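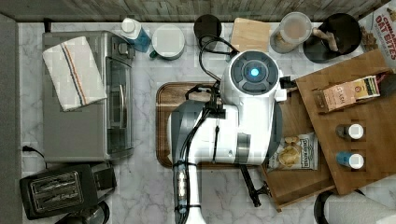 The drawer test at Onach starts with the arm parked over a serving tray and ends when the drawer is closed to within 2 mm of its stop, or when the operator calls a fault. In between, the gripper has to pick a small pale test piece off the tray, carry it across the counter, set it down inside the drawer, and push the drawer shut. None of the steps is difficult on its own. The lab runs them in sequence because a finger shape that does well on one step often does badly on the next.

Ewan Costigan set up the comparison in October to settle a purchasing question. Onach had been using the Mulura gripper, a parallel-jaw unit with stiff fingers, for most of its bench work. The Tanui is a newer adaptive design. Its fingers have a passive joint near the tip that folds inward when the pad meets resistance. Both bolt to the same wrist flange, both draw power through the arm's tool connector, and both cost close enough to the same amount that price was left out of the decision.

## Set-up

The counter is a working kitchen surface. A toaster oven and a two-slot toaster stand at the left, and the back of the counter is lined with jars and canisters. Costigan kept it that way after an earlier round of tests on a bare optical table produced results that didn't hold up elsewhere. On the optical table, both grippers placed every piece. On the counter, the planner had to route around the toaster oven, the elbow took up different angles, and the approach to the tray was no longer vertical.

Marble-look countertop is also a poor background for a depth sensor. The gray veining gives the matcher something to hold on to, but the polished areas between the veins return gaps in the depth map, and the steel top of the oven returns worse ones. The tray helps. Its grain has enough texture for a clean reading, and a pale object on dark wood is easy to segment. The tray's raised rim does the opposite of helping. It shadows the low end of a finger and sets the lowest angle at which a gripper can come in from the side.

Each gripper was given 18 attempts at the full sequence. The start position of the test piece was varied by hand within one quarter of the tray, using a paper template that was removed before each attempt. Control was by a Flikine controller running the stock compliance mode. The same speed limit and the same force ceiling were applied to both units. Only the finger geometry file was changed.

## The pick

On the pick, the Mulura was the better gripper by a clear margin. It completed the pick on 18 of its attempts, all of them on the first closure. Stiff fingers go where the model says they will go. When the pads met the sides of the test piece they stopped, motor current rose, and the controller registered contact within one cycle.

The Tanui took longer. Its fingertips fold as they close, so the pads travel along a short arc before they come to rest. On a tall object the arc does no harm. On a low one, the tips swing down toward the surface, and the controller has to lift the wrist by a few millimeters during closure to keep them from scraping. Tanui supplies a correction table for this, and the table is good, but it assumes a flat surface with no rim. Near the edge of the tray the correction arrived late twice, and the fingers closed on the corner of the piece and turned it.

Nandini Amin, who wrote the planner, doesn't regard this as a defect in the hardware. "The fingers did what they were designed to do," she said. "The table has one input, and that input is gap width. It needs surface height as well. I could write that in an afternoon, but then we would be testing my table and not theirs."

She left the supplier's table in place for the whole comparison.

## The drawer

The drawer was a different matter. Its handle is a long black bar carried on brackets at either end, and the organizer it belongs to sits at a slant to the counter's edge. To push the drawer closed, the gripper can place a closed fist against the bar or take hold of the bar and drive it home. Onach scored both methods, and asked each gripper to use the second where it could.
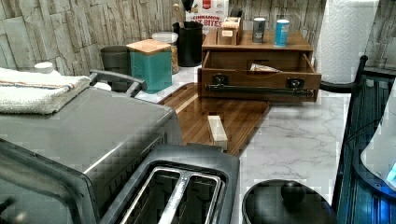 With stiff fingers, the bar grasp depends on wrist angle. If the wrist is off by more than a small amount, one pad lands before the other, the bar is levered, and the drawer twists in its opening. A twisted drawer binds. The Mulura bound the drawer on four attempts. In each case the compliance mode held force at the ceiling and waited, and the operator ended the run. On the remaining attempts the drawer closed, though the force trace shows a long plateau on several of them, where the arm was pushing against side friction instead of against the drawer.

The Tanui didn't bind the drawer at all. The folding tips took up the angle error, and the pads settled on the bar even when the approach was visibly out of square. Peak force was lower on every run. Once the tips had wrapped the bar they also had to be let go, and that was the one weak point: the release needs more clearance behind the handle than the Mulura's does, and the fingers brushed the face of the drawer on the way out. There was no effect on the score. Over a year of use there may be an effect on the pads.

Placing the test piece inside the drawer separated the two less than expected. The drawer already had a bag in it, which was left there as an obstacle of uncertain height. Both grippers released above it. The Mulura opens wider for a given stroke and was more likely to touch the drawer wall. The Tanui opens less, and released more cleanly.

## Cameras

The second half of the work concerned where to put the camera. Onach has a wrist sensor that travels with the arm, a fixed camera looking straight down, and a fixed camera at an angle from the side. The planner can use any one of them or all three. All were run at 30 frames per second, with timestamps taken from the controller's clock.

The overhead camera gives the most stable estimate of where things are on the counter. Its calibration held through the whole comparison without adjustment. Its fault is that the arm is between the lens and the work at the moment the work matters. As the wrist comes over the tray, most of the tray is gone from the overhead view, and the estimate of the test piece has to be carried forward from the last clear frame.

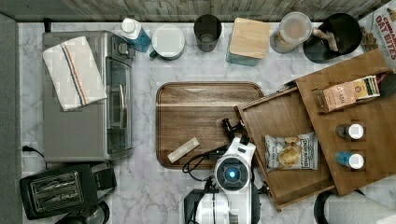 *Overhead view of the counter, with the black gripper fingers reaching onto the tray.*

Amin's planner handles the gap by freezing the object's pose when the visible fraction drops below a threshold. That works if nothing moves. During the Tanui's two late corrections the piece did move, and the planner went on acting on the frozen pose until the grasp check failed. The angled camera had a clear line to the piece for longer in both cases, and a replay of the logs with that camera switched on caught the rotation before closure was complete.

The angled camera has its own troubles. It sees the drawer handle well and the far side of the toaster oven not at all. Its view of the counter is foreshortened, so an error of one pixel costs more at the back than at the front. It was also bumped once during the comparison and had to be recalibrated, a job that took longer than the runs on either side of it.

The wrist sensor was the least useful on the pick and the most useful on the drawer. Close to the tray, the fingers fill a good part of its field. At the drawer, the approach is longer and flatter, and it tracks the bar to the point of contact. Costigan had expected to drop it from the next build to save cable weight. He has kept it.

"I had it down as a spare," he said. "The overhead tells you where the organizer is. It doesn't tell you much about the handle, and the handle is what you have to hit."

Cable routing is still unresolved. The bundle is clipped along the lower link, with slack left in a loop so the wrist can turn. On long reaches toward the back of the counter the loop passes close to the canisters. A shorter loop limits wrist rotation, and a longer one finds more things to catch on. The lab is looking at a spring return of the sort used on paint arms, which adds mass where nobody wants it.

## What was bought

Onach ordered the Tanui for the kitchen bench and kept the Mulura for everything that involves small parts on flat fixtures. Costigan would have preferred a single gripper for both, mainly for the sake of spares. The force traces on the drawer decided it. A bound drawer stops a run and needs a person to clear it, whereas a turned test piece can usually be put down and picked again.

Amin has since written the surface height term for the correction table. It has been run on the tray only, and the results aren't included in the scores above. The next set of attempts will use the same drawer and a taller rim, with the angled camera bolted to the wall.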